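Uchida Hall Community Board > What's On > Autumn concert: seated or standing?

Started by pelmet_pat

Has anyone else seen the poster for the autumn concert? It's up in the library and in the window of the chip shop. September, two nights, the Zingate Brass with the Unbridge Youth Choir, "an evening of film favourites with a Latin flavour". Tickets £17, or £20 on the door. And then in small letters along the bottom: "First night unreserved standing."

Standing. For a brass band. I'm 71 and have been going since it was free and you got a mince pie.

Reply from oldtrombone

You got half a mince pie. I was in the band and we had the other halves.

The standing night is meant to bring in younger people. Last year we played to the same faces as the year before, minus a few, and you could hear the cough sweets being unwrapped during the quiet bit of the Gladiator one. I'm in favour. If it's dreadful, there's always the second night, which has chairs.

Reply from marrowfat

It has chairs and it had sold 50 tickets before the poster even went up. I tried on the first morning. The website put me in a queue, told me I was next, then asked me to prove I was a person by clicking on bridges. By the time I'd found all the bridges the whole of the stalls had gone.

Reply from Jen_at_no9

Was that the Ivico site? They took over bookings in the spring. My sister bought two for the panto through them and got a confirmation for a dog grooming course in Unbridge. She did get it sorted out, but it took three phone calls and she'd rather warmed to the idea of the course.

Reply from pelmet_pat

I don't use websites for tickets. I go to the box office and speak to a human being through the little hatch. The hatch was shut, with a note on it telling me to use the website.

Reply from oldtrombone

The hatch is open before any show that's on. So you can buy a ticket for the panto during the jazz, if you don't mind missing some of the jazz. I've seen people not mind at all.

On standing, though, I think we ought to give it a go. The hall holds 800 with the seats pushed back and I can't remember when it was last more than half full. Latin flavour and nowhere to dance is a waste of a good set of maracas. The choir are doing something with movement as well, and they can't do it in the gap between the front row and the timps.
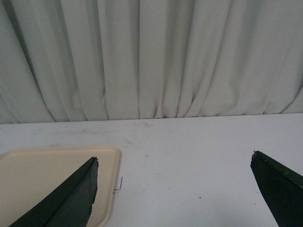 Tomomi Wada wrote to the Unbridge paper on the same point and said she'd happily dance on the first night provided there was something to sit on at the back afterwards. A row or two along the wall. It doesn't seem much to ask, and they'd still have the middle of the floor clear.

Reply from marrowfat

A row or two along the wall is how it starts. Then people put coats on them to save them, and by half past six the wall belongs to the bowls club.

Reply from pelmet_pat

I am in the bowls club.

Reply from marrowfat

I know you are, Pat.

Reply from Jen_at_no9

Can I ask about the programme itself? The poster says film favourites but doesn't name any. If it's the one about the ship again I'm staying in. My lad's in the choir and has been singing the same four bars in the bath for a fortnight and I still can't tell what it's from. Might be a spy thing. Might be Paddington.

Reply from oldtrombone

It's Paddington. There's a calypso in it, hence the Latin flavour, and yes, I know calypso isn't Latin, I said so at rehearsal and was given the triangle.

No ship this year. The soloist who did the ship has moved to Kent.

Reply from pelmet_pat

That's a shame, I liked the ship.

Reply from marrowfat

Everyone who likes the ship is welcome to my place in the queue. I've had another go and there are singles left on the balcony for the second night, behind the pillar on the left. Same price as the rest. You'd hear it all and see a fair amount of tuba.

Reply from Jen_at_no9

Is it a big pillar?

Reply from marrowfat

It's holding the roof up, so I'd say it's big enough.

Reply from pelmet_pat

I've asked my nephew to book me one of those on his phone. If I end up grooming a dog I shall be back on here.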